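**Log of the Gunard Tide Gauge**

17 Dec 2021

Station 2 was read at low water. The float stood at 1,301 millimeters above the brass datum. The paper chart agreed with the float to the width of the pen line. Dionysis Mitsotakis-Vlachou entered both values, signed the page, and cleaned the pen.

The gauge consists of a float, a steel wire, a drum, and a clock. The float rides in a vertical pipe with a small inlet at the base. The inlet admits the tide and keeps out the waves. The clock turns the drum once per day and requires winding each morning.

At 207 minutes past the reading, the pen rose. The sea outside the pipe did not. Mitsotakis-Vlachou checked the inlet for weed, then checked the wire for slip. The inlet was clear. The wire was tight. He telephoned the harbor office at Pisero and asked for their level. Pisero reported a normal falling tide.

The procedure for a disputed reading is given in the Umali handbook, section nine. The observer lowers a weighted tape into the pipe and records the depth at which the weight meets water. He did this twice. The tape supported the pen.
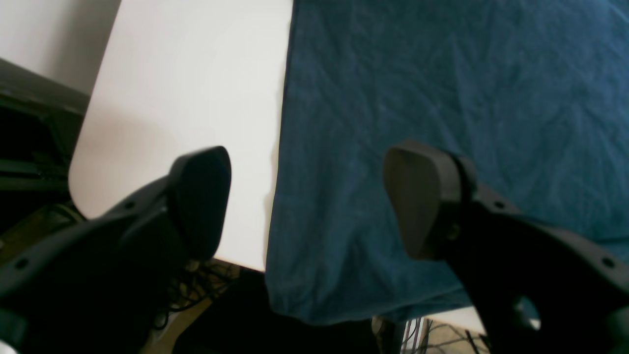
He then turned back through the bound charts to see whether the trace had a precedent. One sheet showed the same rise, with the same shoulder on its upper side. It was dated in December, the year his father had kept the station. A note in the margin read: "Pipe high. Sea unchanged. Wound clock."

His father had never mentioned it. The handwriting was steady, and the next day's entry dealt with the price of lamp oil from Irkix.

Mitsotakis-Vlachou watched the pen until it came down and joined the predicted curve. He took a pencil and wrote in the margin of the new sheet. He considered adding the time, but the chart already gave it. He wrote: "Pipe high. Sea unchanged." Then he wound the clock and wrote that too.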